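Home » Opinion » Leave the Nest Out of the Picture

Every spring my inbox fills up with photographs of baby birds. Most of them are sharp, well lit and taken from much too close. I edit a small wildlife photography newsletter, and I have decided to stop publishing them.

I didn't get here quickly. For years I ran nest pictures if the photographer told me the birds had not been disturbed. Then in January I went back through our archive to pick images for a print show in Henare. We had 1,069 bird pictures on file, and I read the notes that came with each one. A surprising number mentioned a branch that had been tied back, or a parent that "took a while to return." I had published those pictures and had never asked how long a while was. 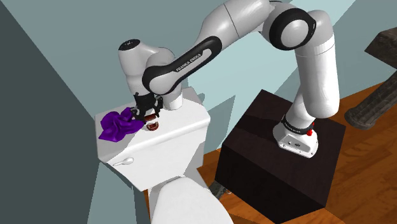

A parent bird kept off the nest can't warm or shade its young. In hot sun or cold rain, small chicks get into trouble fast. A tied-back branch can also open a line of sight for crows and jays, and it may stay open long after the photographer has gone home.

The usual answer is that a careful photographer with a long lens does no harm. Asabe Ezeani, who has photographed kingfishers for most of her working life, wrote to me along those lines. She uses a 600 mm lens, sits in a blind and leaves if the adults change their behavior. I believe her. If everyone worked the way she does, I would have no reason to write this.

But readers can't see the blind or the hours of waiting. They see a bowl of open beaks, and some of them go looking for one with a phone. Femi Adeyemi leads walks on the marsh trail at Urkutham, and last year he had to move a group of people away from a warbler nest that had been posted online the day before. The original picture was taken properly. The crowd came anyway.

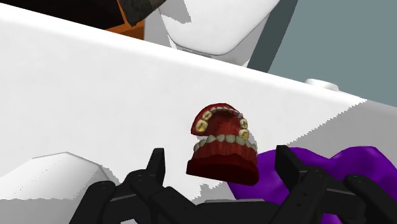

What I will publish instead

Adults carrying food are fine, provided the nest itself is out of view and the place is described only in general terms. So are young birds that have left the nest and are moving around by themselves. I will also take pictures from fixed nest cameras put up before the season by people with permission to do it.

I won't run pictures of eggs or chicks in the nest, and I won't make exceptions for common species. A robin's nest is as easy to ruin as any other, and most beginners start with robins.

Chidubem Okeke, who judged our last contest, thinks I am punishing good photographers for what bad ones do. He is partly right. Some fine work will go elsewhere, and other editors will be glad to have it. I can live with that. The contest rules have been changed to match, and the 50 entries already sent in for this year will be judged under the old ones.

Posted 29 August 2020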